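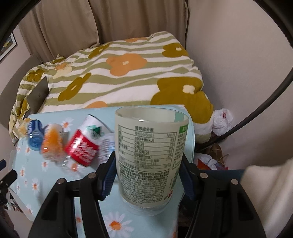
Stillon 900 Flood Barrier Kit

Back in stock. Self-filling barrier for driveways, garage doors, low back yards. Soaks up water when it rises, swells in minutes, no sand and no shovel.

Each section weighs next to nothing dry, so one person can lay a full run before the storm gets there. Overlap the ends by a hand's width. Stack in a pyramid if you need more height - two rows on the bottom, one on top.

What you get
Stillon 900 kit, 500 inches of barrier in total
Storage bag, repair patches, instruction sheet

Fresh water only. Salt water stops the filling from swelling, so not for storm surge on the coast. Ask us about the Hivcombe water-filled tube insted.

After the flood: let it dry out, bag it, trash it. Flood water is dirty, do not resuse.

Price: $343 per kit. Orders over $2000 ship free. Allow extra time in September, hurricane season gets busy and we do run out.

Bulk orders for towns and schools - contact Erhan Polat at Civuditz, sales desk, weekdays.

Prices good from February 1, 2024.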